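Home | Forums | New Posts | Members | Search | Log In
Filed under: Floors & Rugs > Everyday Cleaning

Thread: Picking up before vacuuming a big rug, what order do you go in?

tealfloor
We put a large zigzag rug down in the family room in December and it covers most of the tile. I like it a lot. The trouble is that wrappers and bags end up on it all week and I can't see the small stuff against the pattern until the vacuum finds it. Last Sunday it pulled in half a chip bag and I spent 20 minutes with the brush roll out on newspaper.

So what order do people pick up in? Big things first, or do you start at one edge and work across?

Pisov_Mike
Big things first. Boxes, bags, shoes. Then go back for the corners and twist ties. If you go edge to edge you end up stepping on the boxes.

gritandgrout
Disagree with Mike. Edge to edge, every time. On a plain carpet big things first is fine, but on stripes you lose track of where you've been. Follow one stripe over, come back on the next one. My rug is a Tetgate flatweave with stripes and I do it that way with a trash bag in one hand.

Pisov_Mike
That's a lot of walking for a candy wrapper.

gritandgrout
It's 11 feet.

marlow_k
Does the pad underneath matter for this? Ours slides on the tile when I bend down and put weight on one foot, and then the whole corner bunches up. The pad was a cheap one, cut too small.

gritandgrout
Yes, get a better pad. It should stop an inch or so short of the rug on each side. I bought the Divirari felt and rubber one and the corners have stayed put. Don't get the plain foam kind, it left a yellow mark on my mother's tile.

tealfloor
We have a pad already and it doesn't slide. It's really just the trash. Also, do you sort as you go? Our pickup takes paper boxes but not plastic bags, and I hate digging through the kitchen can afterward.

Pisov_Mike
One bag, sort later at the bin.

Aliki Rallis
I sort as I go. Paper boxes get picked up first and flattened right away, even if they're torn. Then the grocery type bags, which I stuff inside each other and save for the store drop-off. Snack bags are last and go straight in the trash -- the shiny ones aren't taken anywhere near me. It's three passes over the rug but they are short ones, and by the third pass I'm usually catching the little torn bits too.
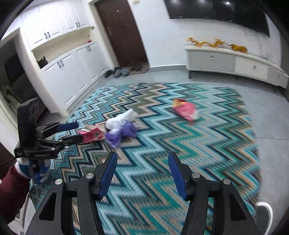

Lambrakis Home Care Club -- Floors and Rugs Group

Pink and white box first, then, and it's open at one end already so it will flatten easily. The white bag and the purple one are in one heap next to it, so those get picked up together. The pink snack bag farther back would be my last pass. I'd pick up the shoe before running the vacuum too.

gritandgrout
OK, with the bags bunched together like that I can see doing it by type. I'd still walk the stripes afterward for crumbs. Those zigzags would hide a lot of things, the white and beige parts especially.

marlow_k
Is that rug hard to vacuum over the edge? Mine flips up where it meets the tile.

Aliki Rallis
Go along the edge and not across it. If it still flips, turn the brush roll off for the last foot and use suction only. Check your manual, some machines don't let you turn it off.

Pisov_Mike
I still say you're all making three trips for one trip's worth of trash. But I do have to sort at the bin in the cold, so maybe I'll try it once.

tealfloor
Tried it tonight, boxes, then bags, then wrappers. The sorting part was easier. I missed a straw paper in one of the white stripes and the vacuum got it, but it went right through. Going to try gritandgrout's stripe walk after the last pass next time.

Aliki, do you leave the store bags in the kitchen until you go? Ours are taking over a drawer.

Aliki Rallis
They hang in one bag on the back of the laundry room door. When it's full it goes in the car.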